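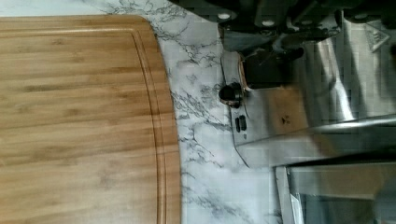 I have owned eleven chopping boards in my adult life and I can tell you what happened to nearly all of them. One split down the middle on a radiator. One went in the dishwasher (my fault, I was tired) and came out shaped like a saddle. A glass one, a wedding present, made such a horrible noise under the knife that the cat used to leave the room. So when I moved into the flat in Ziltton last April and finally had a proper stretch of worktop to myself, I decided to buy one decent board and look after it like a grown-up.

I went for bamboo, with a juice groove. I'd always thought grooves were a bit of a gimmick until I carved a chicken on a flat board and watched the juices set off across the counter towards the toaster. Now I wouldn't be without one! Tomatoes are the real test, mind you. Slice a bowlful of ripe ones for a salad and you'll have a little moat by the end, which I tip straight into the dressing.

My friend Golshifteh Mousavi thinks I've gone soft. She cooks on sycamore and won't hear a word for anything else, and she does have a point about knives. Bamboo is hard stuff. It's really a grass, cut into strips and glued together, and it takes the edge off a blade faster than a softer wood will. I sharpen more often than I used to, a few strokes while the kettle boils, and I've made my peace with it.

What I hadn't bargained for was how much I'd enjoy the oiling. I got the bug from Ehsan Sadeghi, who sells kitchen bits and pieces from a shop called Golestani, two streets from the station. I went in for a peeler and came out forty minutes later with a bottle of food-grade mineral oil and very firm instructions. Wash the board by hand, both sides, even if you've only used one. Stand it on its edge overnight. Then oil it, leave it for a few hours and wipe off whatever hasn't gone in.

"People oil the middle and forget the groove," he told me, rather sternly. I had been about to do exactly that. An old pastry brush gets right into the channel and round the corners, and I go over the edges with a bit of torn-up T-shirt. The colour comes up lovely, like toast with honey on it.

For smells I use half a lemon and a spoonful of coarse salt, rubbed along the grain and rinsed off. It copes with garlic very well. It doesn't do much for raw onion, I'm afraid, and after one heroic batch of onion soup I had to do it three times. Raw meat and fish get a plastic board of their own, kept in a different cupboard, and I'm strict about that even when I'm the only one eating.

I'm less strict about where the big board lives. You're supposed to put it away, I know, but mine stays out on the worktop from breakfast until bed. Bread in the morning, cheese at lunch, a heap of parsley at six o'clock. I did try leaning it neatly behind the bread bin for a week, and all I did was chop things on a plate.

If yours slides about, put a damp cloth underneath while you work, and take it out again when you've finished. I forgot once and came down the next morning to a musty patch on the underside. It sanded out with fine paper and a bit of patience, and then of course I had to oil it all over again.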